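Cultivia's spring tidy-up is nearly done

26/03/2023

I stopped by the Cultivia reading room this morning to see how the big tidy is coming along, and wow, what a difference! When I was last there in January you had to turn sideways to get from the door to the window seats. Now there's a clear walk all the way to the back, and you can see the carpet again.

Manju Rawat has been running the whole thing, and she has one rule I've already stolen for my own house — everything comes up off the floor before anybody decides where it goes. Books, lamps, umbrellas, the odd thermos, all of it. She'd rather find a spot for things twice than vacuum around them for another year (her words, and she said them while holding a box of extension cords). 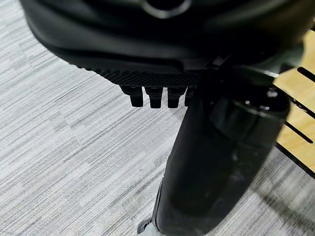
What's left to do

The floor by the back wall still needs a last pass, and then the shelves go back. There are five of them, and the old Wirkine bookcase is going to the hallway, where it should have been all along if you ask me. The paperbacks are the slow part. Manju's list has 602 of them on it, and every one needs a new label before it gets shelved.

The room is also giving away 150 doubles, mostly mysteries and cookbooks, from a table near the front door. They're free, but bring your own bag. I went home with a bread book and a thriller I'm pretty sure I've already read.

A few people asked me about the lost and found. It's now in the tall cupboard beside the coat hooks, and anything left in the room over the winter has been moved there. If you're missing a glove, go look, because there are a lot of gloves.

The reading room stays open during the work, though the back corner is closed until the shelves are up. Story hour has moved to the Oberholzer room across the hall for now, same time as usual.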